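Shop > Around the House > Baskets and Storage > The Pluretti Willow Basket, Set of Two

The Pluretti Willow Basket, Set of Two

If you have ever bought a cheap basket and found little bits of it on the carpet for the next six months, you'll understand why we spent so long looking for this one. We must have gone through a whole vanload of samples before the Pluretti turned up, and I'm not exaggerating by much! It is a plain, open, good-natured sort of basket, made by a small workshop in Jarninbridge that we have been buying from since our log carrier days, and it comes as a pair because everybody who bought one kept ringing back for another.

The shape is a soft rectangle with rounded corners. We did try a round one (it was very pretty) but round baskets waste a great deal of shelf, and when you put two side by side there is always that odd wedge of nothing between them that fills up with hair clips and pen lids. The rectangle sits neatly on a bookcase, under a bench, on the bottom shelf of a larder or at the end of the bed.

Each basket is woven from whole willow rods over a thicker willow base, with no wire and no cardboard in the bottom. The rods are boiled before they are stripped, and that is where the warm, biscuity brown comes from. There is no stain or varnish on them at all. It does mean the colour wanders a little from one basket to the next, and if you order two sets in different seasons you may find one pair slightly more golden than the other. Most people seem to like this. If you'd rather have four that match closely, order them together and put a line in the notes box, and we will sort through the stack for you.

A word about the rim, as it's the part we are proudest of. The workshop finishes it with a plaited border they call the Kapoor edge, which tucks every rod end back down inside the weave. You can run your hand all the way round it, or your best jumper, without catching on anything. It takes a good deal longer than an ordinary border and adds a bit to the price, but we had a year of snagged tights with our previous supplier and I wouldn't go back.

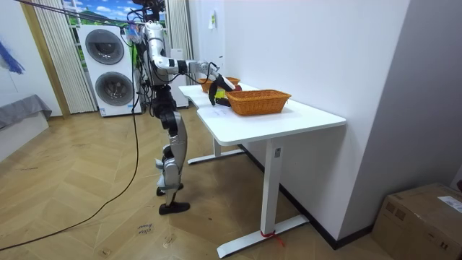
As for what to put in them, well, where do I start? Ours at home hold hats and gloves by the front door from October onwards, and then sun cream and dog leads once the weather turns. Customers have written to us about using them for knitting, potatoes, vinyl singles, nappies, seed packets and the great heap of charging cables that every family seems to own. One lady keeps a whole sourdough operation in hers, flour and all. They are good for bread on the table too, with a cloth laid in first to catch the crumbs.

They will not do for anything wet. Please don't plant straight into them, or leave damp swimming things in the bottom over the weekend, as willow that stays damp goes grey and then black and there is no bringing it back. A brief splash won't hurt in the slightest.

Sizes and so on

Width: 38 cm
Depth: 27 cm
Height: 17 cm
Weight: 516 g each
Material: boiled and stripped willow, untreated
Sold as: a set of two, same size
Stock number: 837

Being handmade, they can come out a shade over or under. If you are fitting them into a cupboard with only a whisker to spare, do get in touch before you order and we'll measure the actual pair we would be sending you.

Looking after them

Dust them now and again with a dry pastry brush, or the soft brush on the vacuum cleaner. Once or twice a year, take them outside on a mild day and give them a light mist of water all over, then let them dry in the shade with plenty of air round them. This keeps the willow supple, and you may hear it creak a bit as it dries, which is perfectly normal. Keep them away from radiators and stoves if you can. A basket that lives next to a wood burner will go brittle in a couple of winters.

If a rod does snap, don't throw the thing out! Snip the broken end close to the weave with sharp scissors and it will very likely never be noticed. For anything worse, the workshop offers a mending service, and we're happy to pass the basket along to them for you. You pay the postage and a small charge for the work.

Liners

We now stock a cotton liner made to fit, called the Grollisex (it's the name of the cloth, and no, we didn't choose it). It comes in oatmeal or a faded blue, ties at the corners with tapes and goes through the machine on a cool wash. Iron it while it's still slightly damp if you like things crisp. Liners are sold singly, so remember to add two to your order if you want a pair.

Delivery and returns

The workshop makes 300 sets a year and we take most of them, so there are usually some on the shelf, though we do tend to run low before Christmas. Orders placed before noon go out the same afternoon. The two baskets travel nested in one box, with paper in between, and all the packing can go in with your household recycling. Should they not suit, send them back unused within a month and we will refund you in full, liners included.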